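How to Budget for a Wipe-Down Gripper Setup

Price the job before you price the arm. Write down what gets spilled, on what surface, and what the arm will wipe with. Then work through the list.

1. Fingers. Buy two spare pairs. Kolev plastic fingers cost us $47 a pair. Siver's are $62 and fit the same mount.

2. Wrist camera. Check that it can see past both fingertips with the gripper fully open. Ask the dealer for a sample view before ordering.

3. Cloths. Set aside $35 for a starter stack. Mixed colors and prints are fine.

4. Tabletop. Plain matte white works well for brown spills. Plan on a second top if you also handle milk or flour.

5. Reserve. Keep $1000 back for cables, mounts and shipping. Kamholm bills freight separately.

Run one trial spill on the bench before you sign anything. 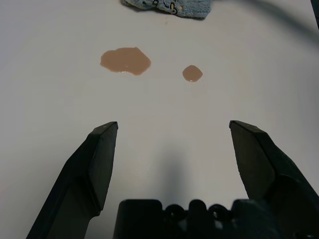
Gripper open, two light brown spills ahead of it, blue cloth behind them.

Get the quote in writing. Fendosberg orders placed after May ship with the next batch, so allow for that in your schedule.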